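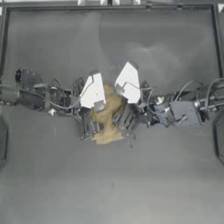 Datasets > Household > Linen Wash Log

# Linen Wash Log

Wash and wear records for plain table linen: napkins, tea towels, a few runners. One row per wash. Kept by Ivan Stasiv and Vsevolod Bondarchuk, started in June, still going when we have time.

Quick version: 323 rows, 29 cloths, one CSV plus a notes file. Read the Known problems part before you plot anything.

## Why

We both buy secondhand linen and kept arguing over whether hot washes really wreck it. Ivan says yes. Vsevolod washes everything at 60 and says no. Started writing it down. Got out of hand.

## Files

- `washes.csv` - the main thing
- `cloths.csv` - one row per cloth, where it came from, size when we got it
- `notes.txt` - free text, messy, some of it in shorthand
- `old/` - first attempt, different columns, don't merge it with the new one

## Columns in washes.csv

- `cloth_id` - two letters and a number, matches cloths.csv
- `wash_no` - counts from when WE got it. No idea what happened before
- `temp_c` - what the dial said, not measured
- `spin` - low / med / high. Segers machine has no medium so you will never see med with it
- `machine` - Segers or Rostberg
- `soap` - powder, liquid, bar
- `dry` - line, rack, tumble
- `len_mm`, `wid_mm` - measured flat, after ironing, along the middle and not the hem
- `stain_left` - 0 to 3, see below
- `who` - IS or VB

Blank means not recorded. Zero means zero. Please don't fill the blanks with zeros, we did that once and had to redo the whole stain column.

## Stain scale

0 = can't find it
1 = can find it if you know where it was
2 = visible across a table
3 = guests would say something

Judged by eye in daylight near a window. Ivan scores harsher than Vsevolod. We both scored the same batch of 21 washes as a check and he was a point higher on most of the wine ones. Coffee we agree on. Turmeric is always 3, skip it.

## Where the cloths came from

Most are from the Skindley flea market, mixed lots, sold as linen. Some are clearly a cotton blend, flagged `blend?` in cloths.csv with the question mark because we're guessing from how they crease and how fast they dry. A set of napkins came from Tradero, sold as new, unwashed. Those are the only ones with a true first wash, so if you care about early shrinkage use those and ignore the rest.

## How we measured

Steel ruler, kitchen table. Iron it damp, let it cool, lay it flat, don't pull. Pulling matters a lot, you can get several mm out of a napkin just by smoothing it too hard. Early rows were done with a sewing tape that had stretched. Those rows have `tape` in the notes, the widths look too small. Left them in.

Cloths that got hemmed again get a new id with a `b` on the end. Treat it as a new cloth for size, same cloth for stains.

## Known problems

- Rostberg machine runs hotter than the dial at 40. We beleive this, never tested it properly
- Ivan switched from powder to liquid partway and forgot to write it down for a while. Soap is blank there
- Tumble drying is nearly all Vsevolod. So you can't split "tumble" from "Vsevolod's house"
- Hard water at one address, soft at the other. Same issue
- TT7 was used to clean a bike. Ignore TT7
- A couple of rows have length and width swaped. If a napkin suddenly turns sideways thats why

## What it's OK for

Getting a feel for how much a linen napkin moves over a lot of washes. Practicing on small messy data. Settling an argument, maybe.

Not OK for telling anybody what temperature to wash their grandmother's tablecloth at. Two houses, two machines, no controls.

## Loading it

Comma separated, UTF-8, header in row one. Decimal point is a point. Notes field has quotes inside quotes in places, most readers cope, some spreadsheets don't. If your columns shift over by one, it's that.

## Changes

- v3: added `machine`, split out cloths.csv, fixed the zeros
- v2: wider stain scale, used to be yes/no
- v1: see `old/`

To do: 30 more rows sitting in a paper notebook, Vsevolod's handwriting, will type up. Also want a column for ironing temp.

## License

Use it however you like. Mention us if you put it somewhere public. Corrections welcome, send the row and what you think it should be.

Contact: Ivan Stasiv or Vsevolod Bondarchuk | © Linen Wash Log | Back to top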